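Stavlow Residence Services — Facilities Help Desk
Ticket: Glassware unstable on drying rack, shared kitchen
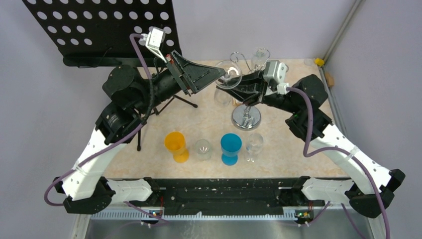 Attachment 1: Stemmed glass at the chrome rack, with other drinking vessels on the tabletop.

Category: Kitchen equipment
Priority: Low
Location: Doolan House, ground floor shared kitchen
Opened by: Leonie Tapsell, House Services
Status: Resolved, monitoring

Summary of issue

Residents have reported that stemmed glasses do not sit securely on the chrome rack. Glasses lean against one another after washing, and two have been chipped at the rim since the rack was put into use in June. Tumblers and mugs are not affected. The opaque goblets are heavier in the bowl than the clear glasses and have also been found on their sides, although none has been damaged.

The requester asks whether the rack is faulty, whether it has been set up incorrectly, or whether a different model should be ordered.

Equipment details

Rack: Culora, chrome finish, supplied with detachable feet
Glassware: mixed house stock, clear and colored, stemmed and unstemmed
Surface: tabletop with a mottled cream and beige finish

Troubleshooting log

Entry 1 — Help Desk
Request received and acknowledged. The requester was asked to confirm that all feet were attached to the rack and that it stood level when empty. The requester was also asked to stop placing stemmed glasses on the rack until further notice and to dry them by hand.

Entry 2 — House Services
All feet are attached. The rack rocks slightly when pressed at one corner. The tabletop was checked with a level and found to be even in both directions. The fault therefore appears to lie with the rack.

Entry 3 — Help Desk
Please turn the rack over and inspect the foot at the corner that rocks. On this model the rubber cap can work its way down the wire, leaving that foot shorter than the rest. Push the cap back to the stop and test again.

Entry 4 — House Services
One cap had moved. It was pushed back and the rack no longer rocks. A clear stemmed glass was placed on the rack upside down and stayed in position. A second glass placed beside it touched the first at the rim and tilted. The problem is reduced but has not been removed.

Entry 5 — Help Desk
The remaining fault is one of spacing. The bowls of the house glasses are wider than the gap between neighboring positions. Please leave one position free between stemmed glasses and report the result after a full evening's washing. Goblets with a wide mouth should not be placed on the rack at all. They may be dried upright on a folded cloth.

Entry 6 — House Services
Spacing was tested after the evening meal with 8 glasses. None leaned and none fell. Residents did point out that the rack now holds half as many stemmed glasses as before, and that a second load has to wait. A request was made for a Sakari rack of the type used in the upstairs kitchen.

Entry 7 — Help Desk
The Sakari rack is 20 millimeters wider between positions and would accept the present glassware. It is also longer than the Culora model. Please measure the space available before an order is placed. Stavlow holds one in central stores and no purchase approval is required for an exchange.

Entry 8 — House Services
Space measured and found sufficient. Exchange requested. The Culora rack will be kept for tumblers and mugs.

Resolution

Loose foot cap refitted. Spacing guidance issued to residents. Exchange for a Sakari rack approved on 25th September, with delivery to follow on the next stores run.

Guidance for residents until the exchange is complete

Leave an empty position between stemmed glasses.
Hold a stemmed glass by the bowl when placing or removing it — pulling on the stem alone puts strain on the joint.
Dry wide-mouthed goblets upright on a cloth.
Do not leave glasses lying on the tabletop overnight.
Report any chipped glass to House Services and do not return it to the cupboard.

Outstanding items

Replacement of the two chipped glasses has been recorded under a separate request. This ticket will close once House Services confirms that the new rack is in place and stands level.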